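Losillow Small Items

Stills and layout records of small loose items being sorted and tidied on a table.

Version 1.2
Released 21 July 2023
Maintained by Illden
Licence: see LICENCE.txt in the top folder

Summary

Losillow is a set of stills with matching text records. Each record lists the items present on the table, the area of the table each one lies in, whether it touches or overlaps a neighbour, and whether the layout counts as tidy under the rules given further down. The set was put together for work on layout description: given a still, say what is on the table and what would have to move for the table to be tidy.

The release holds 1264 stills from 113 sessions. A session is one continuous spell of tidying, from a scattered start to whatever state the table was in when the session was closed. Not all sessions end tidy. Those that don't are kept and marked as such in the session file.

Changes since 1.1

Area names changed from numbers to words (see Table areas).
Overlap field split into touches and overlaps.
Sessions from January re-annotated under the current rules. Earlier labels for these are in the folder old_labels and should not be mixed with the new ones.
Duplicate stills removed.
Spelling of item names made the same across all files.

Item pool

The pool contains 46 items in six groups. Each session draws from the pool, and a single still rarely shows more than a small part of it. Group names are the ones used in the annotation files.

clips - paper clips, binder clips and one bag clip
caps - bottle tops, jar lids, pen caps
blocks - plain wooden blocks and offcuts with sanded edges
fixings - hooks, wall plugs, short bolts
stationery - erasers, pencil sharpeners, short pencils
soft - cloth squares, cork discs, felt pads

The full list, with a short description and longest side for each item, is in items.csv. Items were bought as ordinary household stock, except for the blocks, which came from Diekmann as offcuts. Small differences in grain and colour between blocks are normal and are not recorded.

Where two items are the same to the eye (for example two paper clips of one size), they share an item name and are told apart by a trailing letter. The letter holds within a still only. Clip a in one still is not promised to be clip a in the next, so do not build tracks from it.

Very thin items, mostly felt pads, are the hardest part of the pool to annotate. See Known problems.

Table and surroundings

All sessions use a table with a plain white top, closed in at the back and on both sides by pale flat walls. The top has no printed grid and no markings for the areas, which exist only in the annotation files. A tray is sometimes present. Tidy and untidy are both judged on the bare top.

The colour of the walls shifts between stills, from near white to a beige-grey, depending on viewpoint and exposure. No colour correction has been applied. Anyone who needs even colour should use the tabletop as the white reference and leave the walls out of it. 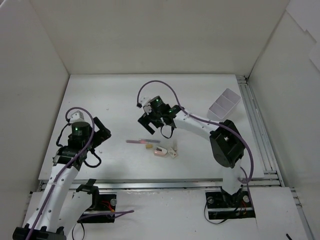
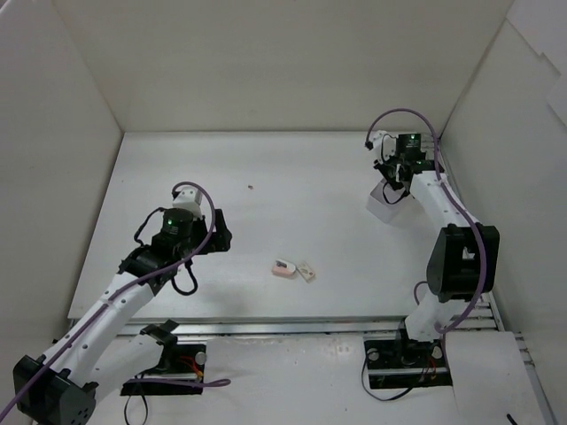

One session on the Losillow table, with the white top and the pale walls behind and to the sides.

Table areas

The tabletop is treated as a rectangle with named areas. Names are given as seen from the front edge.

front left
front middle
front right
back left
back middle
back right

The middle areas are wider than the side areas. Exact shares are in areas.txt, given as fractions of the table width and depth so that they hold for every viewpoint. An item belongs to the area that holds the larger part of it. If the split can't be judged by eye, the annotator picks the area nearer the front and sets the field unsure to yes.

Items that hang over the front edge still belong to a front area. Items on the floor of the enclosure are outside the table and are recorded with the area off table. These are left out of the tidy check.

Tidy rules

A layout is marked tidy when all of the following hold.

Items of one group lie in one area.
No area holds more than one group.
No item overlaps another. Touching is allowed within a group.
No item hangs over an edge.
Long items (pencils, the longer bolts) point the same way as the other long items in their area, judged by eye.

The last rule causes the most disagreement between annotators. It was kept because layouts that break it were marked untidy by nearly everyone in the first round, before any rules had been written down. To run without it, use the column tidy_loose in sessions.csv, which ignores direction.

A table with no items on it is marked tidy. A table with one item is also tidy unless the item hangs over an edge.

Files

README.txt - this file
LICENCE.txt - terms of use
items.csv - item names, groups, descriptions, longest side
areas.txt - shares of the table for each named area
sessions.csv - one line per session: items drawn, start state, end state, tidy, tidy_loose
stills - one folder per session, stills numbered in the order taken
records - one text record per still, same name as the still
old_labels - labels from before version 1.2, for the January sessions only

All text files are UTF-8 with plain line endings. Decimal points are dots. Empty fields mean not recorded, and should not be read as no.

Record fields

item - name as in items.csv, with trailing letter if needed
group - one of the group names
area - one of the area names, or off table
touches - names of items in contact, or empty
overlaps - names of items lying over or under, or empty
hidden - none, part or full
unsure - yes or no

A note on hidden. The value part means that some of the item is covered by anything at all between it and the viewpoint, including another item. The value full is used only when the item can be placed from a second view taken at the same moment. Where there is no second view, a fully covered item is left out of the record, and the item count for that still will be lower than the count for its session. Code that checks one against the other should allow for this.

Annotation

Records were made by hand in Canlow, one annotator per still, with a second annotator checking every session start and every session end. Stills in the middle of a session were checked only where the first annotator had set unsure to yes. Disagreements at the start or end of a session were settled by discussion and the agreed value was kept. The earlier values are not published.

Annotators worked from the stills and the item list. They did not see the session file, so the end state given there is independent of the records. In a small number of sessions the two differ. These differences have been left in place - correcting either side would have hidden which one was wrong.

Suggested uses

Describing a layout in words.
Listing the moves needed to reach a tidy layout.
Testing whether a reader, human or otherwise, applies a written rule the same way twice.

The set is a poor choice for general object recognition. The pool is small, the background hardly changes, and a model can score well by learning the pool by heart.

Known problems

Felt pads and cork discs are easily missed when they lie flat near the back of the table. Expect missing records for the group soft.

Shadows on the white top are soft, but dark fixings lying inside one can be hard to make out at reduced size. Work from the full-size stills if this group matters.

Pen caps and the smaller bottle tops were confused in early sessions. The re-annotation for this version fixed the cases that were found.

Parts of the front areas are often covered. The share of items marked part is therefore higher at the front of the table than at the back, and any measure of accuracy by area should be read with that in mind.

The sessions are uneven in length. Splitting by still will put near-identical layouts on both sides of the split. Split by session. The column fold in sessions.csv gives the split used by the maintainers, and results given without it are hard to compare.

Some clip names in sessions.csv carry a trailing letter although the file is meant to list plain item names. Strip the letter when joining to items.csv.

Reporting errors

Errors in the records can be reported to Illden through the project tracker. Give the session folder, the still number and the item name, and state which field is wrong. Reports on the wording of the tidy rules are also accepted, but a change to the rules means a new version of the set and will wait for the next release.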